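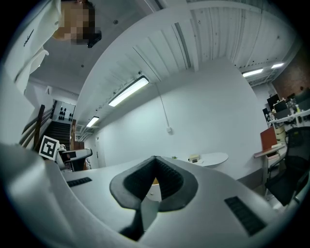 Why Robots Have Rules

A robot does what its program tells it to do. It does not get tired or bored, and it does not know what a finger is unless somebody has given it a way to find out. So the people who build robots and the people who work near them follow safety rules. Many of these rules are written down in documents called standards.

What is a standard?

A standard is an agreed way of doing something. Experts from many countries meet, argue over the details and write down what they agree on. Then a company in one country and a company in another can build machines that are safe in the same way.

You use standards every day. A light bulb fits the lamp because both were made to the same size. Robot standards work like that too, but many of them are about keeping people from getting hurt.

Finding the dangers first

Before a robot starts work, someone has to do a risk assessment. This means looking at the whole job and asking what could go wrong. Could a hand get pinched? Could the robot drop something heavy? Could someone trip on a cable?

At the Grendmont workshop, the list for one small packing robot had 39 questions on it. The robot was not switched on until every question had an answer. When the robot was moved to a new table in March, the team went through the list again. A new place can bring new dangers.

Grippers need rules too

A gripper is the part of a robot that holds things, like a hand. Some grippers have soft or rubbery pads. Pads help with holding, but a gripper can still squeeze too hard.

Squeezing is a force, and force can be measured. Scientists use a unit called the newton. Holding up a small apple takes a force close to one newton. The Wondo gripper used at Grendmont is set so that it never squeezes with more than 2 newtons when it picks up paper cups. More than that and the cups bend.

A gripper also has to be safe if the power goes off. For some jobs it should keep holding, so that nothing falls. For other jobs it should let go. The people planning the work decide which, and they write it down.

Stop means stop

Robot arms in factories have an emergency stop. It is usually a big red button on a yellow background, placed where people can reach it quickly. Anyone who sees danger may press it – they do not have to ask first.

Letting the button back out must not make the robot start moving. A person has to check the area and then start the robot again with a separate control.

Fences and slow speeds

Large, fast robots often work behind a fence. If the gate opens, the robot stops. Other robots are designed to work close to people. They may slow down when someone comes near, or stop when they bump into something. The Vultik arm at Grendmont drops to 187 millimeters per second when a person steps close. That is slower than most people walk.

Rules for people

If you visit a place with robots, you will be given rules as well:

Stay behind the line on the floor.
Tie back long hair and tuck in loose strings.
Keep your hands away from a robot, even if it is not moving. It may be waiting for its next instruction.
Ask before you touch anything.

Words to know

Gripper: the part of a robot that holds things.
Newton: a unit for measuring force.
Risk assessment: a careful check for dangers before work begins.
Standard: an agreed way of doing something.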